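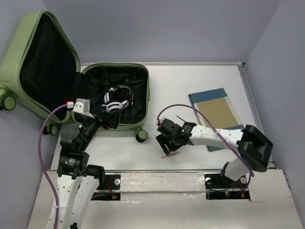

The two-arm packing cell at Limville, with the test suitcase open on the table.

A gripper that would not let go

The fault that stopped work at the Limville packing laboratory was first recorded as a software error. It took the staff nine days to establish that it was nothing of the kind, and the report issued on 30 Jun 2022 has since been read with interest well beyond the small group that wrote it.

Limville operates a packing cell in which two robot arms work over one table. Their task is to place household and travel items in an open suitcase. Small items are a particular difficulty. A thin stick must be picked up from a flat surface, and a soft item must be lowered without catching on the lining or on whatever has been packed already. The programme, known as Lonarar, was set up to study how two arms may share so small a space without getting in each other's way.
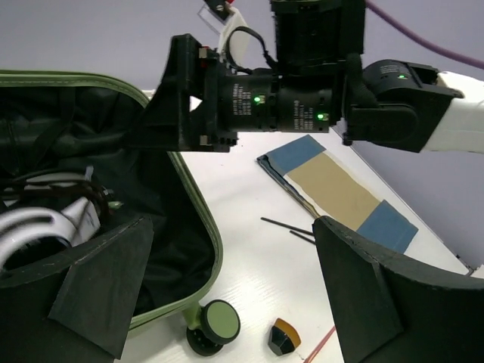
In such conditions the arms spend much of their time within a hand's width of each other, and each depends on the other keeping to its planned path. The fault broke that arrangement. During run 260 the right arm closed on an item, carried it to the suitcase and did not open its gripper on command. The control program took the release as completed and sent the left arm into the same space. The two wrists met at low speed. No one was hurt, as the staff were outside the marked area, but a finger was bent and a camera mount cracked.

The first explanation was a timing error in the control program, and several days were spent on that basis. The program was restored to an earlier version and the runs were repeated without incident. Work was then allowed to resume. Two further failures to release followed, both on the right arm, and the cell was closed.

Dalibor Jireš, who led the inquiry, asked that the arms be examined before any more code was changed. His team found that the cable serving the right wrist had been tied too tightly along the forearm. When the arm folded back at the elbow and the wrist turned at the same time, the cable was drawn tight and the connector lifted slightly in its socket. Contact was lost for a moment. If a release command was sent in that moment, it did not arrive.

"The part that concerned us was the silence," Mr Jireš said. "The gripper did not report a failure. The program heard no objection and carried on."

The report makes two main recommendations. The first is that every wrist cable be given enough slack for the full reach of the arm, and be checked by hand through that reach before each day's work. The second is that no arm may enter shared space until the other gripper has confirmed its position. A sent command is no longer accepted as proof of movement.

The firm of Ševčík, which maintains the cell, has changed its fitting instructions accordingly. The second measure has a cost. Packing is slower, and the staff accept that some runs will now stop for a late signal when nothing is wrong. Giledik, a partner laboratory with a similar layout, has adopted the cable check but is still considering the confirmation rule — its own arms seldom cross.

The cell returned to use with a replacement finger and a new camera mount. A further review of the stop records is planned for November.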